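Small Bowls, Small Kitchen: What Works for Me

Posted in November, updated a couple of times since

I have one cabinet for dishes. One! It's to the left of the sink, it has two shelves, and the top one is so high I keep the fondue pot up there and wave at it. So everything we eat from has to live on the lower shelf, and I've gotten pretty picky about how it goes in.

Bowls first, because bowls are the worst. Plates sit flat and behave. Bowls wobble and lean, and if you mix two shapes in one pile you get a tower that shifts every time you shut the door. I used to put cereal bowls on top of soup bowls on top of a mixing bowl and then act surprised. Now each kind gets its own stack, and no stack has more than 3 in it. If you can lift the whole pile with one hand and set it down without a clatter, it's short enough.

My friend Seema Bisht puts a paper coffee filter between each bowl. I thought this was fussy until I looked closely at the gray scuffs inside my good ones. A pack of filters costs next to nothing and they last for years if you don't splash soup on them. You can also cut up an old flannel pillowcase, which looks nicer if you have open shelves (I don't).

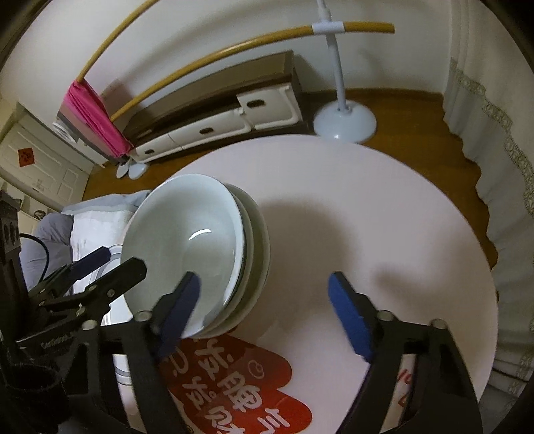
The other thing I changed was where I sort. I used to unload the drying rack straight into the cabinet, one dish at a time, and whatever was last got jammed in wherever. Now everything comes out onto a table first and gets stacked there, like with like, and then the stacks go in. It takes me 12 minutes on a slow evening and I listen to the radio while I do it.

Check the rims while you're at it. Run a fingertip lightly around the outside, just under the edge, and you'll feel a rough spot before you see it. Chipped bowls at my house go under plant pots.

For those gray scuffs, baking soda and a little water, mixed to a paste. Rub with a soft cloth, leave it 20 minutes, rinse. Go easy over any colored trim or gold line, and skip the paste completely on anything hand painted. Stubborn marks may need a second round.

A few people asked about the wire shelf riser I mentioned last time. Mine came from a yard sale so I can't tell you the brand, sorry! Measure the inside of your cabinet with the door hinges in mind. I forgot the hinges, and I had to bend one leg with pliers.

Next up is lids, and I'm dreading it.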